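Flarnville Block and Box Set

README, last changed 19 March 2022

Contents of this folder

Pictures and notes for a small tabletop put-away task: a toy building block, a clear box, and a white table. The notes cover the objects, how the table is laid out, and how the files are named. Questions go to Mostafa El Sherbiny, who keeps the object list and the layout sheet.

The set is the second one in the Cillis series. The first one used kitchen items and is kept in its own folder with its own README. Nothing in that folder is needed to use this one.

The box

The box is clear acrylic and rectangular. It has a small round hole near the upper right of the back panel and a silver cylinder lock on the inside of the left wall, held by a small metal bracket. The lock is not part of the task. Leave it as it is and do not turn it between rounds.

The place for the box is marked in red on the table. The red shows past the box on all sides when the box is where it should be. If one side of the red is covered, move the box before starting.
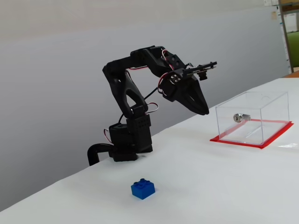 Fig. 1. Clear box on its red marking, lock on the left wall.

Clear acrylic picks up reflections along the edges. In some pictures the walls are easy to see and in others only the edges show. We did not put tape or paint on the box to fix this. People labeling the pictures should mark the outer edges and leave reflections alone.

Clean the box with a soft cloth and plain water. Do not use glass cleaner. The first box we had went cloudy at the corners after a few weeks and was replaced in August.

The blocks

All blocks are plastic toy building bricks from a mixed tub bought secondhand in Statilcombe. We sorted the tub by color and kept 48 pieces. Chewed, cracked or sun-faded pieces were taken out. The rest of the tub went back into storage and is not listed.

Only one block is in play in a round. The spare blocks stay in a lidded tray away from the table. 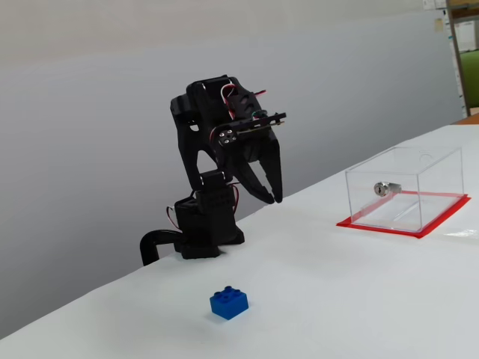
The object list has one row per block. The columns are:

block_id: number written on the storage bag
color: plain color word, such as blue
size: small or large, judged by eye against the card in the tray
condition: good or worn
comment: free text, often blank

Size was judged by eye, so expect a few rows where you would have picked the other word. If that matters for your work, measure the blocks again and add a column. Please don't overwrite the old one.

The table

The tabletop is white and the wall behind it is pale gray. Keep the top clear of cups, pens, phones and paper. Wipe it down before the first round and again after a break. Small scuffs are fine. Anything dark enough to be taken for an object should be cleaned off.

The block starts on open table outside the box. It should lie flat and should not touch the box or the red marking. Turn it a little from one round to the next so that it does not always point the same way.

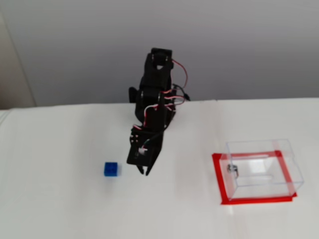 A round is called "put away" when the block is on the floor of the box and stays there. Leaning against the inside wall counts. Resting on the rim does not. A block that ends up off the table is written down as "dropped", and the round is kept in the list all the same.

The layout sheet has 143 rounds. Of these, 25 were set up by the Fuentealba group with a start position of their own choosing. Those rows have "F" in the layout column. They follow the same rules for the box, but the block may start closer to the table edge than in our rows.

Files

objects.csv: the object list
layout.csv: one row per round, with block, start position and result
notes.txt: remarks made while setting up, in the order they were written
pictures: still pictures, overall and close-up

Close-ups show a small patch of the table, and a block may be only partly in view. For labeling, mark just the part that can be seen and set the partial column to yes. Do not guess at the hidden part, even when the same block is fully in view in another picture of the same round.

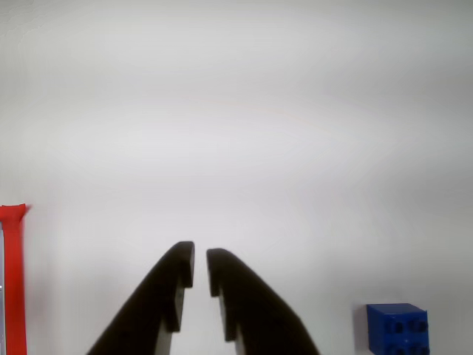

Known problems

The start position is blank in 2 rows of layout.csv. We could not fill these in later and left them empty.

Color words are not matched to any standard. Early rows in notes.txt use "light blue" where the object list just says "blue". Treat the object list as correct.

Block numbers are on the bags only. If a block goes back in the wrong bag, the number is wrong from then on. Check the bag against the color and size columns when you put a block back in the tray.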